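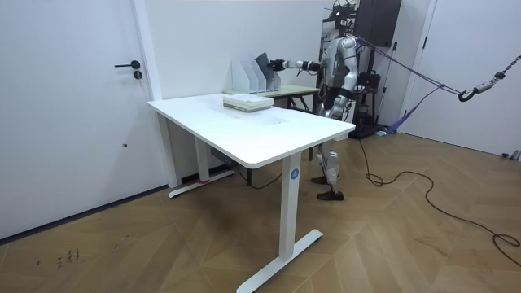
杂志盒

杂志盒，又称期刊盒、立式文件盒，港台地区也叫杂志架或书报箱，是一种顶部敞开、正面低而背面高的窄长容器，用来让自己站不稳的纸张站稳。所收之物以期刊、散页报告、说明书和舍不得扔的商品目录为主。杂志盒在图书馆学里归入“排架辅助用具”，在家居卖场里归入“收纳”，在多数办公室里则归入“以后再整理”。

名称

“杂志盒”一词在中文里通行已久，尽管盒中装杂志的比例逐年下降。档案行业坚持区分“盒”与“架”：四面围合者为盒，有缝隙透出内容者为架。卖场不作此区分，顾客也不作，档案行业对此保留意见。英语里另有按外形取的叫法，译成中文后意思尽失，故少有人用。

形制

典型的杂志盒侧面为一直角梯形，斜边从背板顶端落向正面。斜口的用途有两种说法。一说便于看清书脊并用手指勾取；另一说认为斜切之后，一张板材可以套裁出两只侧板，省下的料归厂家。两说并不冲突，但目录上只印前一种。

内部净深以能容纳 A4 开本为准，净高常见 30 厘米或 32 厘米。这两厘米之差是本领域最持久的争端。30 厘米的盒子能塞进多数书架的层格，却让稍高的时装刊物探出头来，日久卷边；32 厘米的盒子照顾了时装刊物，代价是放不进书架。买过两种的人一般会把它们并排放在一起，参差不齐地用下去。

正面下部常开一圆孔，供手指拉出。圆孔之上设标签框，框内附一张空白卡片。据收纳行业的通行看法，这张卡片写上字的机会在购买当天最高，此后趋近于零。

材料

纸板盒最轻，也最便宜，出厂时为平板，由使用者沿压痕折起。折叠说明通常为五幅无字线图，第三幅与第四幅之间缺少关键一步。纸板盒怕潮，南方梅雨季过后底部会微微外鼓，呈现一种吃饱了的样子。

塑料盒耐用，可水洗，静电吸灰。透明款的卖点是内容一目了然，缺点也是内容一目了然。

金属网盒在上世纪末的写字楼里盛行，承重最好，但网眼会在铜版纸封面上留下细密的菱形印痕，收藏者对此深恶痛绝。

木盒及胶合板盒多见于家庭，价格较高，板壁较厚，因此同样的外宽能装的东西最少。购买者对此普遍表示理解。

皮革与布面包覆的款式主要供拍摄样板间使用。

沿革

在杂志盒普及之前，期刊的归宿是合订。图书馆攒足一年份，送去装订，封面压上烫金年号，从此厚重得难以复印。合订之前的那段日子，散刊需要一个临时住处，最早的期刊盒便是为此而设，原定住期一年。后来装订经费减少，住期也就不再提起。

荷兰厂商 Van Wijk 常被同业目录称作斜口纸板盒的早期推广者。该厂的第一批产品为齐口，即四壁等高，取用时须将整盒倒出。改为斜口之后销路转好，厂方在其后的目录中把齐口款改称“经典款”，继续卖完了库存。

英格兰小镇 Nulthorpe 的公共阅览室是另一个常被援引的例子。该馆曾一次购入 800 只灰色杂志盒，用以取代开架的平放陈列。入库后发现馆藏现刊填不满，余下的盒子便用来存放历年的读者意见表，其中相当一部分意见是嫌灰色难看。这批盒子至今仍在使用，颜色未改。

家居品牌 Elatura 随后将杂志盒引入客厅，并按季推出配色。其影响在于使人们开始为了盒子好看而购买杂志，而非相反。该品牌的奶白、燕麦、贝壳三色，在一般室内灯光下难以分辨，退换货多由此而起。

使用

图书馆的做法是一刊一盒，按刊名排列，开口一律朝外。家庭的做法大致分两派。一派斜口朝外，取其方便；另一派高背朝外，取其整齐，从外面看是一排素净的板壁，至于哪一盒装着什么，需要逐一抽出查看。后一派在家居杂志的图片中占绝对多数，而这些家居杂志本身，就装在那排素净的板壁后面。

盒不宜装得过满，否则抽一本会带出三本；也不宜过空，否则刊物会慢慢滑倒，脊背弯成弧形。行家建议装到八成。到了八成而新刊又至，行家建议剔除旧刊。这条建议流传甚广，执行的情况没有统计。

纸板盒承重有限，Galtesum 出品的加厚款标称可承重最多 5 千克，说明书另起一行注明，该数值在盒子静置且不被提起时有效。

除本职以外，杂志盒还常用于以下用途：竖放平底锅盖与烤盘；遮挡路由器；收纳保鲜膜卷；横倒叠起充当鞋格；以及收纳尚未折起的其他杂志盒。

存废之争

随着纸质期刊减少，每隔几年便有评论预告杂志盒的消亡，理由充分，论证严密。同期的销量则没有配合。一种解释是，人们停订了杂志，却没有停止收到保修卡、体检报告、物业通知和孩子的美术作业，而这些东西的尺寸恰好都不超过 A4。另一种解释是，空盒子摆在架上给人一种事情已经办妥的印象，价格也还公道。

档案界对家用杂志盒的主要批评在于其敞口不防尘，且普通纸板含酸，长年存放会使纸张泛黄。无酸纸板款早已有售，价格约为普通款的数倍，买主多为机构。家庭用户得知此事后，通常会认真考虑一下盒里装的究竟是什么，然后仍旧用普通款。

参见

文件夹
书立
合订本
抽屉（最下面一层）

本条目最后修订：04/11/2018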